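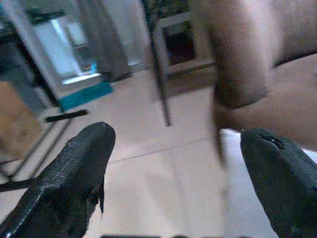 Motorcycle Maintenance, Level 2
Unit 6: Final drive by chain
Handout 3: Inspection, adjustment and replacement
Tutor: Glenys Staniforth, Brirnstead workshop

Read this before the practical session. The workshop machine is the Jonon twin. Figures for other machines must be taken from the maker's manual.

1. Purpose of the final drive

The final drive carries power from the gearbox output shaft to the rear wheel and gives the last reduction in speed. With a 16-tooth front sprocket and a 40-tooth rear sprocket, the ratio is 40 / 16 = 2.5. The output shaft turns two and a half times for each turn of the wheel. A smaller front sprocket raises the ratio, giving stronger pull and a lower road speed at the same engine speed.

2. Chain construction

A roller chain is made of inner links, outer links, pins, bushes and rollers. In a sealed chain, grease is held between pin and bush by rubber rings. Outside lubrication protects the rollers and the rings but does not reach the pins. Once a ring is lost, the joint wears quickly and the chain cannot be repaired.

3. Wear and slack

What is commonly called stretch is wear at the pins and bushes. It is seldom even. Turn the wheel slowly and find the tightest point before measuring.

Slack is the total up and down movement at the middle of the lower run. A chain set too tight loads the output shaft bearing and may damage it as the suspension moves. A slack chain can jump teeth or come off.

4. Adjustment procedure

Ignition off, key removed, gearbox in neutral. Keep fingers clear of the sprockets. Never clean or oil a chain with the engine running.

Support the machine as the manual directs.
Find the tightest point and measure the slack.
Loosen the axle nut.
Turn both adjusters by equal amounts.
Check wheel alignment. Swingarm marks are a guide only; confirm with a straight edge or string.
Tighten the axle nut to the stated torque and measure again.
Spin the wheel and check that the brake is free.

5. Service record

Worked case: the Mulcahy job card. Chain last adjusted at 177 miles, next check due after a further 700 miles.
177 + 700 = 877 miles

Enter the due mileage on the card, with the slack before and after.

6. Before the practical

Sketch one inner and one outer link and label the parts. Work out the ratio for a 15-tooth front and 45-tooth rear sprocket. Hand sketches to Khrystyna Horobets at the Doltstead store counter when collecting tools.

Next handout: belt and shaft drive.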